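August, notebook, evening, after the 4 pm call

Relief tracker for the Flotstead appeal. Picking up where I left off.

Pulled the pledge table again. Donor conference text says 12 governments signed the joint statement on food aid to Tundine, our sheet only has 8 with an amount next to the name. Other four are words so far. Left them in, amount blank, do NOT put zero, last time the chart drew them as refusals and we got a letter.

Statements coding: 372 in the corpus now, speeches plus press releases. Coded the first 100 by hand for the "assistance" category. Trouble is half of them say "stand ready to help" and then nothing. Made a new tag, READY, seperate from PLEDGE. Means going back over the early ones, sigh. Sellum delegation is the worst for this, three paragraphs of concern and one verb.

Also the translations. Interim authority's reply came in two versions and they differ on whether the border crossing is "open" or "to be opened". Kept both, flagged. Whoever reads this next, please don't merge them.

Conditions column still a mess. Some donors tie money to girls' schools reopening, some to access for aid convoys, a couple to both. Was one free text cell, now two yes/no columns plus a notes cell. Slower to fill but I can sort on it. 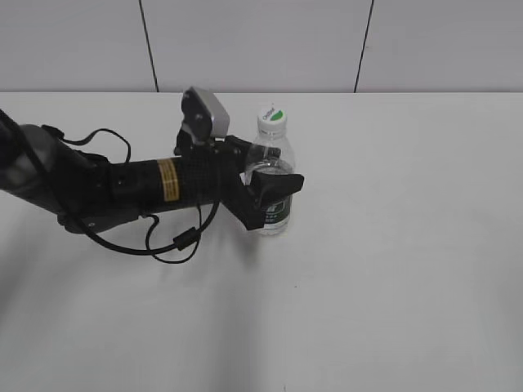

Still open

Jang figures. Their foreign ministry gives a total that seems to include last year's wheat shipment. If so they're counted twice in our sheet. Wrote to the press desk, no answer yet. Row is yellow till then.

Need population baseline for the "share in need" line. Two sources, don't agree, one is from before the displacement in the north. Using the newer one for now, footnote it.

Sanctions carve-out: check wether the exemption covers fuel or only food and medicine. Text is vague. Changes how we code at least the Sellum offer.

Rerun agreement scores once READY is in. Old ones no good.

Backup of the sheet is on the shared drive, the copy with "final" in the name is not final.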